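When a Robot Grips Too Hard

Robots are strong, but they do not know what soft means unless people teach them. In February, a gripper at the Rumeo workshop in Tunstall closed too far on a sweater sleeve and would not let go. The sleeve ripped. The person holding the gripper was not hurt, but it could have been a finger.

What is a gripper?

A gripper is the hand of a robot. The one at Rumeo has two fingers that open and close. Sometimes it is put on a robot arm. Sometimes a person holds it and uses it to pick things up, so the robot can learn from the way the person moves.

What went wrong?

Inside the gripper is a sensor. Its job is to measure how hard the fingers are pushing. When the push gets too big, the sensor sends a signal and the motor stops.

On that day a wire to the sensor had come loose. No signal got through. The motor acted as if the fingers were holding nothing at all, and it kept closing for 8 seconds.

This kind of problem is called a fault. A fault can be very small, like one loose wire, and still cause trouble.

Why are clothes hard for robots?

A block keeps its shape. Clothes bend, fold and slide. A puffy jacket squashes down when you press it, so a robot can have trouble telling where the jacket ends and the bed begins. Zippers, rings and straps can also catch on the fingers.

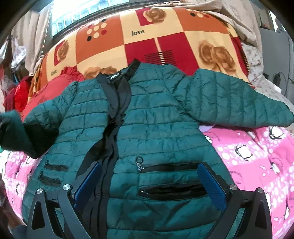
How was it fixed?

The workers clipped the wire in place and added a second sensor. Now there are 2, and if they do not agree, the motor shuts off. There is also a red stop button on the handle. They tested the gripper for 7 days before using it again.

Staying safe near a gripper

Keep your fingers, hair and sleeves away from moving parts.
Ask a grown-up where the stop button is.
If something gets stuck, do not pull. Press stop and get help.

Words to know

Fault: something in a machine that is not working as it should.
Sensor: a part that measures things, such as light, heat or a push.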